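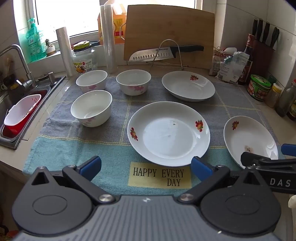 Batwood were down 5-3 with two minutes left when Magnus Skinner decided he was a goalkeeper.

He wasn't. He was our left back, forty-one years old, and he sold carpets. But Tosh had gone off with a thumb pointing the wrong way and we were out of subs, so Magnus pulled on the gloves, spat in them like he'd seen on TV, and told me to quit looking at him like that.

"Like what?" I said.

"Like my mother."

You have to understand what Grolla meant to us. Their clubhouse has a photo of the 1928 team over the bar, all mustaches, and they make you walk past it to get to the showers. We hadn't won there in my lifetime. 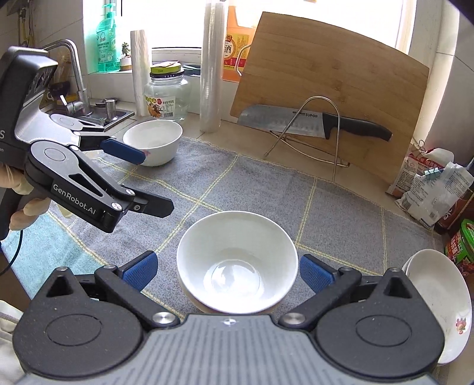
Kanokwan Thaweesak was our coach that August, and she did her team talks at her kitchen counter the night before a game. She'd feed us first, then she'd start moving the dishes around. The ball was always a round white bowl, nice and deep, parked on a gray cloth mat, and the pepper mill was always me. "Wide," she'd say, shoving me clear off the mat. "Why are you never wide?"

So I went wide. I was so wide I was practically in the parking lot - and Magnus, bless him, kicked the thing a mile. It came down on my foot. I crossed it and somebody's knee did the rest. 5-4!

"Again!" Kanokwan was yelling. "Same again!"

I looked back. Magnus already had the ball under his arm, and he was waving me farther out.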